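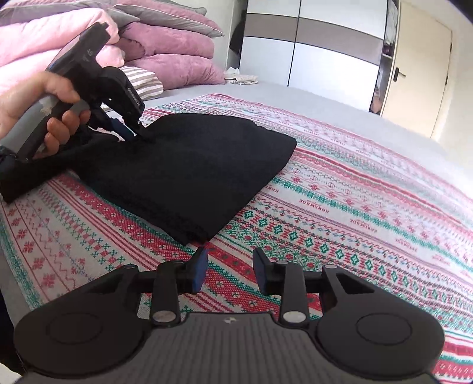
Plillbridge College Robotics Club – Media Release

22nd December

Students teach household folding with hand-held grippers

The Robotics Club of Plillbridge College has finished the first stage of Stondovo, a student project on the folding of clothes. Members work in pairs or alone, at home, with a gripper in each hand. One gripper pinches a corner of the garment and the other approaches from the opposite side.

Since July the club has recorded 579 folding attempts on beds, sofas and kitchen tables. The goal for the second stage is 1,000.

"Dark knitwear on a patterned blanket is a favourite exercise of our members," said Aitana Robles, coordinator of the project. "With your own fingers you feel where the edge is. With the gripper you must look for it, and you learn to go slowly."

Each member has to complete 60 attempts before moving from small items to full-size jumpers. Attempts in which the fabric slips are kept and labelled, as they are useful for the programming group.

The recordings will be used to train the two-armed robot Drurnuneo, which the club is building for the student competition in Colombo. The organisers have confirmed 242 participants for this edition.

New members are welcome in the second stage. No experience in programming is required, and the grippers are lent by the club. Interested students can leave their name at the robotics workshop in Plillbridge.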